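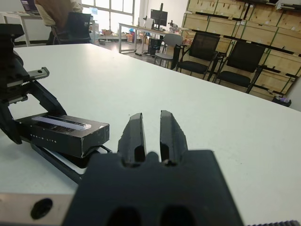

Torunn Solheim | Medcombe Workcell Planning Guide | Revised 06/11/2023

Section 2. Planning and budgeting for a two-arm table cell

Read this section before you place an order. It covers the room, the table, the arms, the grippers, the wrist cameras and the money you will need after delivery. Assembly starts in Section 3. If you are adding a second arm to a table you already own, begin at 2.2.

2.1 Choose the room

1. Pick a room where the table can stay put. Moving a cell means leveling and calibrating it again, and you should plan on losing a full working day each time.

2. Measure the floor area. Add the reach of both arms at full extension to the size of the table, then leave a walkway on every side that people will use. Office chairs, desks and shelving in the same room are fine as long as they sit outside that line.

3. Check the windows. Daylight changes the wrist camera picture through the day. Either budget for blinds or plan to run with the room as it is and accept more variation in your recordings. Decide this before you buy lamps.

4. Find the outlets. Each arm controller needs its own outlet, and the computer needs another. Do not run the controllers from a power strip that also feeds a heater or a printer.

Caution: Chairs on casters drift. Mark the reach line on the floor with tape and keep chairs behind it whenever the arms have power.

2.2 Choose the table

1. Buy the table before the arms. Delivery on the arms is usually the longer wait, and the time can be used to level the top and fit the mounting rails.

2. Choose a matte top in one plain color. White works well with dark parts and poorly with white or clear ones. Glossy tops throw reflections into the camera.

3. Confirm the load rating with the supplier in writing. Use the weight of both arms, both mounts and the heaviest part you expect to handle.

4. Order aluminum rail in full lengths and cut it on site. Quotes for pre-cut rail look cheap until a length is wrong. The Drorau rail kit is sold in full lengths only.

Note: A table with a shelf underneath is handy for controllers, but check that the shelf does not block the clamp positions.

2.3 Choose the arms and grippers

1. Write down the parts you will handle in the first year. List the width, weight and surface of each. Flat boxes, such as small electronics packed in black cases, are a good test because they need a wide enough jaw opening and an even grip.

2. Compare the widest part on your list with the jaw opening of the gripper. Leave room on both sides for approach.

3. Decide if both arms will carry the same gripper. A matched pair costs more at the start if one arm will only hold parts still. It also means one set of spare fingers fits everything. Medcombe recommends a matched pair for any cell that passes parts from one arm to the other.

4. Ask how the fingers are replaced. Fingertips wear and chip, and you want a part that comes off with hand tools.

5. Ask whether the rack or belt that drives the jaws is covered by the warranty. On the Dahlgren gripper it is covered for 2 years and the fingers are not covered at all.

Caution: Do not mix fingers from different suppliers on one gripper, even if the screw holes line up.

2.4 Choose the wrist cameras

1. Ask for a sample picture taken from the mounting position you will use. Both fingertips should be in view with the jaws open.

2. Check how much of the table the camera covers beyond the fingers. A low camera angle also takes in the room behind the table, including anyone working there. Tell the people who share the room, and get their agreement in whatever form your employer requires.

3. Route the camera cable along the arm with slack at each joint. Allow for one spare cable per arm in the order.

Note: Cables and frames lying on the tabletop can be picked up or pushed by the gripper. Plan a fixed route for anything that has to cross the table.

2.5 Draw up the budget

1. Start with the quoted price of the arms, grippers, cameras and controllers. Check that all four are on the same quote.

2. Add the table, rails, mounts and lighting.

3. Add freight and unpacking. Ask who carries the crates from the loading door to the room.

4. Add the computer and storage. Recorded camera data fills drives quickly. The Pratorance planning sheet has a line for this, and it is the one most often left blank.

5. Add training for at least two operators. With one trained person the cell stands idle during every vacation.

6. Add consumables for the first year: fingers, cables, fasteners, tape and replacement test parts. Handled parts get scuffed, so do not plan to return them to stock.

7. Add bins and shelving for parts. Label the front of each bin to match the parts list from 2.3.

8. Set aside a reserve. Equipment orders placed after May often fall into the next budget year, so ask your purchasing office which year the final invoice will land in.

2.6 Before you sign

Have the supplier confirm the delivery date, the warranty start date and the name of the person who will answer service calls. The warranty should start on the day the arms are first powered on site. If the supplier will only start it at shipping, ask for a longer term. Keep the signed copy with the parts list, as both are needed for Section 3.

Contact Medcombe Support | © 2023 Medcombe | Back to top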